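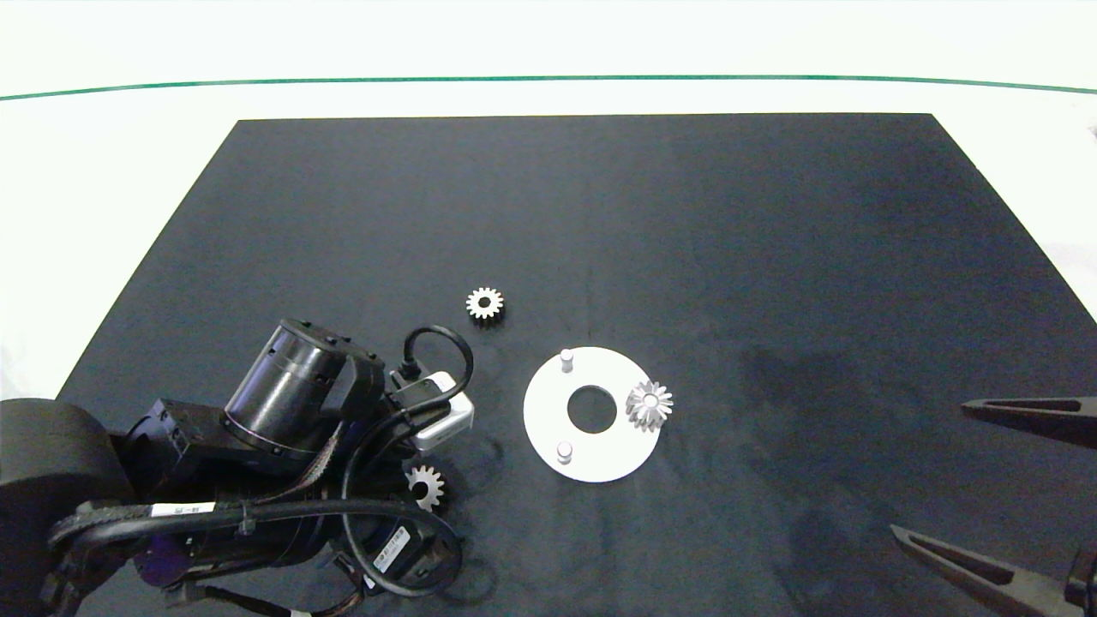 ## Kwiatkowski Tool Library: common questions

**Who can borrow?**
Anyone 18 or older with a mailing address in Fodgate or Brimance. Bring a photo ID and something with your address on it. A lease or a utility bill is fine.

**What does it cost?**
Membership is $20 a year. There are no per-item fees, but we charge $2 a day for anything that comes back late.

**How long can I keep a tool?**
One week. You can renew once by phone if the item isn't on hold. Pressure washers and the tile saw can't be renewed between April and the end of August.

**How many items can I take at once?**
Five. A drill and its bit set count as one item.

**Do you supply blades, sandpaper and gas?**
No. Saws go out with a working blade, but if you need a fine-tooth or masonry blade you'll have to buy it. Please return gas tools with an empty tank.

**Something broke while I was using it. Now what?**
Stop using it and tell us when you bring it back. Normal wear is our problem. If a tool was dropped, left in the rain or used for the wrong job, we may ask you to pay for parts – Dariusz Szulc handles repairs and will give you a price first.

**Can I donate tools?**
Yes, if they run. We can't take chainsaws, table saws without a guard, or anything with a cut cord. Email Abrehet Teshome before you load the car.

**Where are you?**
114 Trorner Street, side entrance. There is a ramp, and you can park by the door for 20 minutes while you load.

Updated September 20, 2019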